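The long road back to brown

Karlijn Meijer has been colouring hair for most of her working life, and in her salon in Pullmont the busiest month is October. Summer highlights have grown out, the light has changed, and people who spent years going blonder come in and ask to be brown again.

It sounds like the easy direction. Going lighter takes bleach, foils and patience, and everyone knows it can go wrong. Going darker looks like a matter of picking a shade from the chart and putting it on. Meijer spends a good part of every autumn repairing the results of that idea.

"They've used a box at home and it's gone green, or it's gone flat, or it was lovely for 4 washes and then it disappeared," she says. "The colour wasn't bad. There was nothing underneath for it to hold on to."

Natural brown hair contains a good deal of warm pigment, the reds and oranges that show up when it is lightened. Bleach removes them along with the brown. When a brown dye goes straight on to pale hair the warmth is missing, and an ash shade in particular can turn khaki at the ends. Colourists get round it with a step called filling or pre-pigmenting, in which a copper or gold shade is applied first and the brown goes over it.

At Meijer's salon a full return to brown takes two visits. The first covers the fill and a brown one or two shades lighter than the client wants. Porous hair takes up more colour than it should, and starting light leaves room to go deeper. The second visit, a few weeks later, corrects whatever has faded and sets the final depth. The whole job costs 210 euros for shoulder-length hair, with a cut extra. A gloss to refresh it afterwards is 58.
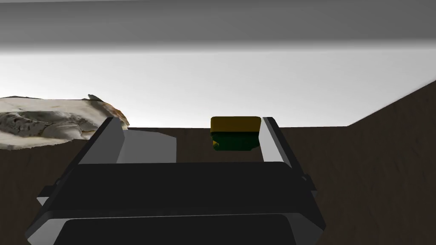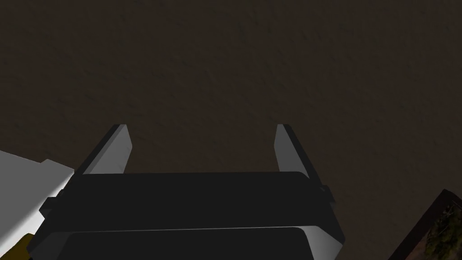 Choosing the brown is the part clients find hardest. Shade names are little help, with one maker's chestnut being another's mocha, and the swatches in the book are made of smooth nylon that reflects light evenly. Meijer asks people to find a brown they like anywhere at all and talk about that. The dark, muddy brown behind the black gripper is a useful one to start from, as it has very little red in it and sits well on cool skin, but on a warmer complexion it can look heavy. Its faint patches of lighter and darker tone are also closer to real hair than a single even shade would be. Hair that has never been dyed is seldom one colour from root to tip, and a good brown keeps some of that variation.

For the same reason she rarely takes all the blonde away. A few fine pieces left round the face, toned down to a dark honey, soften the change and make the regrowth easier to live with. Clients who insist on one solid colour are usually back within a couple of months asking for something to break it up.

Very dark browns need more thought. Anything close to black is hard to remove, and lifting it later tends to leave bands of orange. Meijer will not take a first-time client straight there. She goes to a medium brown, asks them to wear it for a while, and books them in again if they still want to go darker. Most stay where they are.

Looking after the result is fairly simple. The first wash should wait 2 days, and after that the water should be lukewarm. Shampoos sold for blondes, with violet pigment in them, need to go to the back of the cupboard, as they dull a warm brown. Straighteners fade colour faster than washing does, so it is worth turning the temperature down and using a heat spray.

Her shelves hold two ranges for coloured hair. The Voseo mask is rich and suits thick or curly hair that has been bleached for years. On fine hair she prefers the Visser conditioner, which is lighter and rinses out quickly. She also uses a tinted treatment from Wostine between appointments, mainly on the ends, where the colour goes first. It stains towels, so an old one is best.

Anyone who wants to try it at home should do a strand test, using hair from underneath at the back, and leave it overnight before deciding. A semi-permanent shade is safer than a permanent one, as it can be corrected or allowed to fade. If the hair has been bleached more than once, Meijer's advice is to book a consultation first. Hers are free and take a quarter of an hour, and she likes people to arrive with their hair dry and unstyled so that she can see what the ends are doing.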